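Vosteck Bench Forum > Dual-arm cells > Procedures

Bench rules for two-arm tabletop work: what do you require?

seamline_929
Posted Apr 16, 2026

We're rewriting the bench rules for our two-arm table and I'd like to hear what other groups hold people to. The current sheet was written when we had one arm, and it shows. It says nothing about handoffs, nothing about the shared space in the middle, and the part about hands near the table is one sentence long.

Our work is pick and place with small toy animals and a blue bin on a white table. Parallel grippers on both sides. 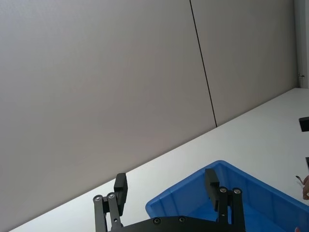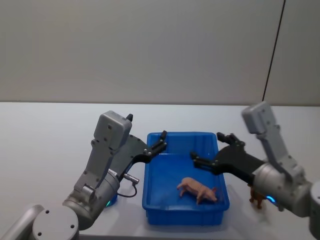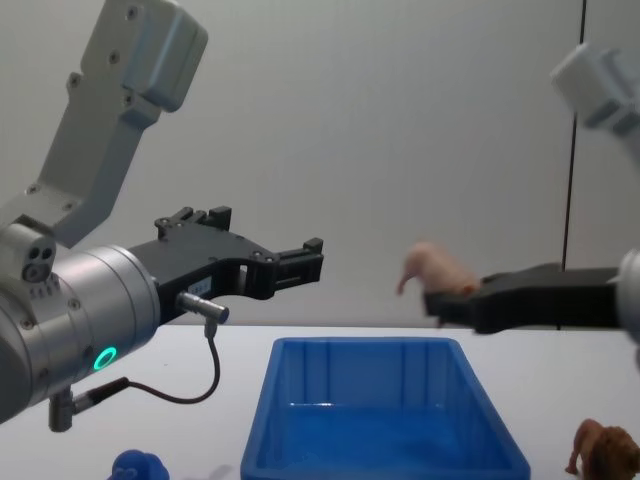

What I have in the draft so far:

1. No hands over the table while either arm is enabled. Pause both, wait for both to report paused, then reach.
2. One arm owns the bin at a time. The other stays outside the rim until the first has backed off.
3. Bin position gets checked against the template before each session.
4. Gripper cables checked for snags through the full wrist rotation before the first run.
5. Anything that isn't part of the task comes off the table.

Rule 2 is the one my group is fighting over. Rule 1 I thought was settled, but apparently not.

torquewrench_ned
Rule 1 is fine but you need to say who does the pausing. If two people are at the bench and both assume the other one hit it, you have a problem. We name one operator per session and that person's name goes in the log. Only the operator resumes. The other person can stop at any time but can't start.

Also write down what "paused" means. On our Zarei controllers a software pause holds position with the motors live. We don't accept that for reaching in. It has to be a protective stop.

half_duplex
I don't agree with the protective stop for every reset. We reset objects 162 times on a long day. If every one of those is a full stop and recovery, people start skipping it by the afternoon, and then you have a rule on paper and a different one at the table. We run reduced speed and force limits, hold-to-run pendant in the operator's hand, and allow a reach into the near half of the table only. Our safety office signed off on that after a proper risk assessment.

torquewrench_ned
You had an assessment done for your cell. The OP hasn't said they have one. I wouldn't hand that procedure to somebody else's table.

half_duplex
Fair. I should have said that first. Don't copy ours without doing the assessment on your own gripper and your own parts. The finger pads matter a lot. Square edges on the pads will give you a worse contact number than you expect.

seamline_929
We have one, but it's for the single arm setup. It has to be redone for two and that's on the list. Until then it's full stop for us, slow or not.

kestrel_ops
On rule 2, I'd drop it as written. If the arms can never be over the bin together you can't do a lot of useful tasks. Steadying the bin with one gripper while the other places into it is completely normal. What you want is a minimum gap between the grippers and a collision check that covers the fingers and the cable loops, and most default models don't include the cable.

seamline_929
The cable point is good. Our collision model has the gripper body and fingers and stops there. I'll add it.

On dropping rule 2, this is exactly the argument here. Half of us want a zone lock because it's easy to teach new people. The other half say the same as you.

mossy_encoder
We do both. Zone lock is the default. A task can be marked "shared" if it has its own written page with the minimum gap, the speed cap, and who reviewed it. New people don't get shared tasks until they've run the locked ones for 2 weeks. It has been less trouble than I expected, though the pages do pile up and somebody has to keep them current.

kestrel_ops
That's reasonable. My objection was to a flat ban.

half_duplex
Rule 3, what is the template? Tape on the table?

seamline_929
A cut sheet of acrylic that goes down, bin goes against it, sheet comes off. We tried tape and it got into the camera data. The Priredura people said the same thing on the calibration board a while back.

torquewrench_ned
Tape also peels and people put it back a little off. Acrylic is better. Put an ID on it and log which one was used if you have more than one.

For rule 5 be specific. "Anything that isn't part of the task" gets read very generously. List what's allowed and say the rest goes. Tools and loose cords are the usual ones at our place.

mossy_encoder
Seconding that. And list where the spare objects go between runs. We use a shelf outside the reach envelope of both arms. If they live at the table edge, people will reach for them.

half_duplex
Something missing from your draft: dropped objects. Ours says if a gripper loses a part, the run ends and gets marked as ended. You don't nudge it back into place and carry on. It's a safety rule and a data rule in one, and it cut down on reaching more than the actual reaching rule did.

kestrel_ops
I'd make an exception if the part lands inside the bin. The arm can usually pick it up again.

half_duplex
If the arm does it, sure. I mean no human help mid-run.

nanus_tablehand
We're on a Nanus setup and have a status light rule too. Each arm's light gets checked by eye against the pendant before anyone reaches, and if they disagree you go by the worse one. Write down what each color means on your hardware and stick it to the bench. It differs between firmware versions and people remember the old one.

seamline_929
Adding it. Revised list for our review:

Named operator, only they resume.
Protective stop on both arms before reaching, until the two-arm assessment is done.
Zone lock on the bin by default, shared tasks by written page.
Collision model includes cable loops.
Acrylic template, ID logged.
Allowed items listed, spares on a shelf outside reach.
Dropped part ends the run unless the arm recovers it alone.
Light meanings posted at the bench.

torquewrench_ned
Put a review date on it. And keep it to one side of one page or it'll end up in a drawer.

kestrel_ops
Can you post the shared task page when you have a first one? I'm curious what gap you settle on. We use around 2 inches and I'm not convinced it's enough at our speeds.

seamline_929
Will do. We haven't measured our stopping distance with both arms moving, so that comes first.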